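Search this site Go Advanced search

Plerkumville laundry to shut in August
By Dineo Matlala
August
Print this story | E-mail this story

The Stikon laundry on Dorngate is to close after 29 years, with 39 jobs going.

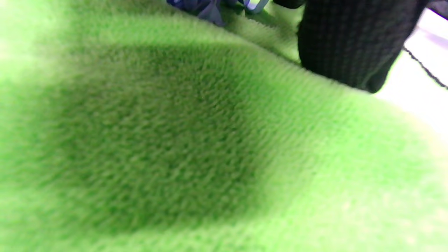

Staff were told at 2pm. Owner Jacobus Mtshali blamed water charges -- up twice since he took over -- and the loss of the hospital contract.

"We tried everyting," he said.
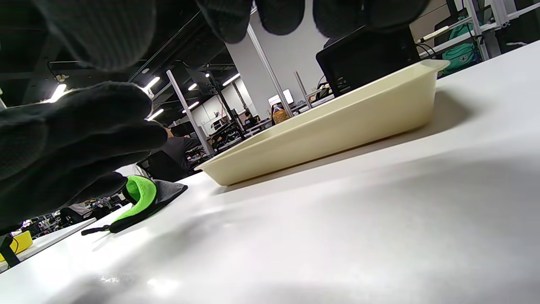 A gloved hand by a tray on a white table.

Union rep Sipho Nkuna wants talks. No date yet. Redundancy terms not seen by the union either, he said. 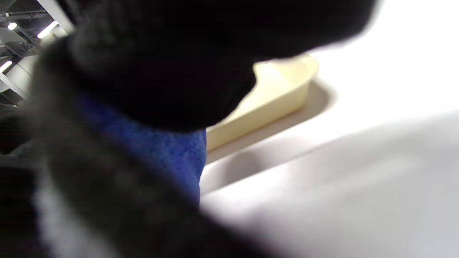 Customers have until the end of the month to collect. Tickets needed -- no ticket, bring ID. The Sibiya branch stays open for now, shorter hours.

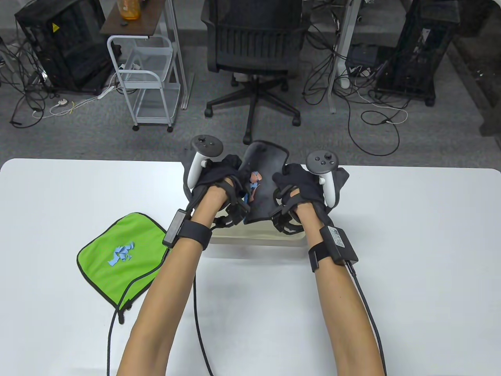

Also in Plerkumville
Bus fares frozen untill spring

Print | E-mail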